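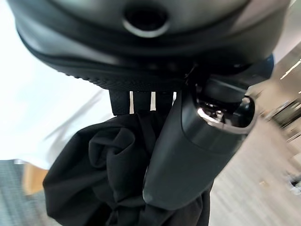

樹脂筐体の清掃手順(平滑面、シボ面、ローレット状の滑り止め面)

最終更新:2022年8月19日

適用範囲

本ページは、機器の外装に使われる樹脂部品の汚れを、分解せずに落とす手順をまとめたものである。対象はABS、ポリカーボネート、両者のアロイ、ポリプロピレン、およびエラストマーを被せた握り部とする。塗装品、めっき品、木目転写品は扱わない。内部基板の清掃、レンズ面の清掃も範囲外とする。

材質は成形品の裏面にある刻印(>ABS<、>PC+ABS<など)で判別する。刻印が見つからない場合はポリカーボネートとみなして作業する。溶剤に対する制限が厳しい側に合わせておけば、大きな失敗は避けられる。

用意するもの

・中性洗剤
・精製水または水道水
・霧吹き(洗剤液用とすすぎ用で計2本)
・マイクロファイバークロス(洗い用、すすぎ用、乾拭き用を色分け)
・毛先の細いナイロンブラシ、馬毛ブラシ
・綿棒、先端を斜めに切った竹串
・マスキングテープ
・ニトリル手袋
・手動ブロワー
・斜めから当てられる小型ライト

洗剤液は水1000mLに対して中性洗剤を小さじ半分程度とする。濃くしても洗浄力はほとんど上がらず、すすぎの回数だけが増える。作った液は当日中に使い切る。

使用してはならないもの

アセトン、シンナー、トルエンを含む溶剤は全材質で不可。ABSは表面が溶け、ポリカーボネートは白化または亀裂を生じる。アルカリ性の強い住宅用洗剤もポリカーボネートには使わない。ネジ締結部の周囲には応力が残っており、薬剤が染み込むと数日後に割れることがある。

メラミンスポンジは研磨材として扱う。平滑面では光沢が失われ、シボ面では凸部の頂点だけが削れて斑になる。どちらも元には戻らない。歯磨き粉、クレンザーも同様である。

イソプロピルアルコールは、ABSとポリプロピレンに限り、綿棒に含ませて局所的に使う。エラストマー部には使わない。表面の可塑剤が抜け、べたつきが悪化する例がある。

作業前の確認

1. 電源を切り、電源コードまたは電池を外す。
2. 取扱説明書に清掃の指定があれば、そちらを優先する。
3. 開口部、継ぎ目、スイッチの隙間をマスキングテープで塞ぐ。
4. ラベルの縁を確認し、浮きがあれば周囲を養生する。
5. 目立たない場所に洗剤液を少量付け、30分置いて変色と艶の変化を見る。

5の確認は、同じ機種を続けて清掃する場合でも個体ごとに行う。経年で黄変した部品は、新品と同じ反応をするとは限らない。

平滑面の清掃

ブロワーで砂と埃を飛ばし、続いて馬毛ブラシで一方向に払う。乾いた布で先に拭くと、残った砂粒が引きずられて線傷になる。

洗剤液はクロスに吹き付け、本体には直接吹かない。クロスは絞っても水が垂れない程度にする。拭く方向は上から下の一方向とし、一回ごとに面を折り返す。円を描く拭き方は、光を斜めに当てたときに渦状の傷として見えるため避ける。

手脂が厚く残っている箇所は、湿らせたクロスを当てたまましばらく置き、軟らかくなってから拭き取る。力を加えて落とそうとしない。すすぎは水だけを含ませた別のクロスで二回行い、最後に乾拭きする。

シボ面の清掃

シボ面は凹部に汚れが入るため、クロスだけでは取り切れない。ナイロンブラシを洗剤液で湿らせ、毛先だけが触れる圧で小刻みに動かす。浮いた汚れは乾かないうちにクロスで押さえて吸い取る。擦り取ろうとすると汚れが隣の凹部に移る。

一度に作業する面積は名刺一枚分を目安とする。広げすぎると先に濡らした部分が乾き、洗剤の輪じみが残る。白い粉のようなものが残った場合は、洗剤の残りか、クロスの繊維か、過去の研磨による白化のいずれかである。水で湿らせて消え、乾いても戻らなければ洗剤残りと判断してよい。湿っている間だけ消え、乾くと同じ形で戻るものは白化を疑う。 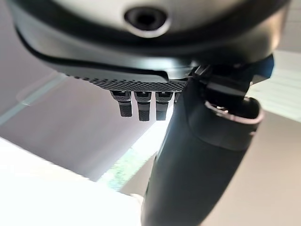 滑り止め面は、溝の向きに合わせてブラシを動かすのが基本である。縦溝だけの面なら縦の往復で済むが、二方向の溝が交差する面では、片方の溝に入った汚れをもう片方へ押し込みやすい。写真の黒い帯に入っているような細かい菱形の目では、まず一方の斜め方向に毛先を通し、汚れを吸い取ってから、交差する方向に通す。往復はさせず、毎回端で持ち上げて戻す。同じ写真の上部にある丸い穴のように、縁が一段盛り上がった開口は、テープを縁の外周に貼ると浮きやすいので、穴より一回り大きく丸く切ったテープを縁の上面に載せ、爪の腹で押さえて密着させる。縁の付け根に溜まった汚れは、湿らせた綿棒を寝かせて一周させる。

滑り止め面の仕上げ

溝に水が残ると、乾いた後に水垢が筋になって出る。乾いたクロスを上から叩くように当てて水を吸わせ、ブロワーを斜めから当てて残りを追い出す。エアダスター缶は逆さにすると液が噴き出すため、この用途には勧めない。

仕上がりはライトを低い角度で当てて確認する。正面からの光では溝の底が見えず、汚れが残っていても均一に見える。角度を変えても同じ場所に暗い点が残る場合は、竹串の先を水で湿らせ、溝に沿って軽く送る。金属の針、カッターの刃先は使わない。

エラストマーの滑り止め部にべたつきがあるときは、汚れと劣化を区別する。洗剤液で一度拭いて乾かし、翌日も戻らなければ手脂である。翌日に再びべたつくなら材料の加水分解か可塑剤の移行が進んでおり、清掃では直らない。部品交換を検討する。

異色部品の境界

白や淡い灰色の外装に黒い部品が組み合わされた製品では、境界の段差に黒い筋が残りやすい。黒い側を拭いたクロスで淡色側を拭かないこと。作業は淡色側を先に終え、境界に沿ってマスキングテープを貼ってから黒い側に移る。テープは淡色側に貼り、作業が終わり次第剥がす。長時間貼ったままにすると糊が移る。

糊が残った場合は、剥がしたテープの粘着面を軽く当てて持ち上げる。これを繰り返しても取れない分だけを、ABSまたはポリプロピレンに限って、イソプロピルアルコールを含ませた綿棒で処理する。

記録の付け方

複数台を扱う場合は、次の項目を残す。

・機器の管理番号
・材質の刻印
・使った洗剤とその濃度
・試し拭きの結果
・落ちなかった汚れの位置
・作業者名

本手順の旧版はMylene Manaloが作成し、Mestlowの保守室で事務機器と測定器、合わせて117台の外装清掃に使用した。このときの記録では、やり直しになった原因の大半がすすぎ不足であった。現行版ですすぎを二回としているのはその反映である。菱形目の節はDexter Samonteの指摘で3月に追加した。旧版では往復のブラシ掛けを認めていた。

よくある不具合

拭いた直後は均一だが、乾くと斑になる
すすぎ用クロスに洗剤が回っている。クロスを交換し、水拭きからやり直す。

静電気で埃がすぐに付く
乾拭きの回数が多すぎる。最後の乾拭きを固く絞った水拭きに替え、自然乾燥させる。

印刷文字が薄くなった
直ちに中止する。文字の上は以後、乾いた柔らかい布で払うだけにする。

継ぎ目から水が滲み出る
養生が不十分で内部に入っている。通電せず、継ぎ目を下に向けて風通しのよい場所に置き、一昼夜以上乾かす。ドライヤーの温風は反りの原因になるため使わない。

ブラシの跡が残った
毛先が開いたブラシは側面が当たり、圧が上がる。毛の開きが目で分かる時点で交換する。交換したブラシも、使い始めに水で洗い、抜け毛を落としておく。

作業後の処理

テープをすべて剥がし、開口部に切れ端が残っていないことを確かめる。電池蓋、端子カバーは外した順の逆に戻す。完全に乾くまで通電しない。使用したクロスは色ごとに分けて洗い、柔軟剤は使わない。柔軟剤の成分が繊維に残ると吸水性が落ち、次回の作業で拭き筋が出る。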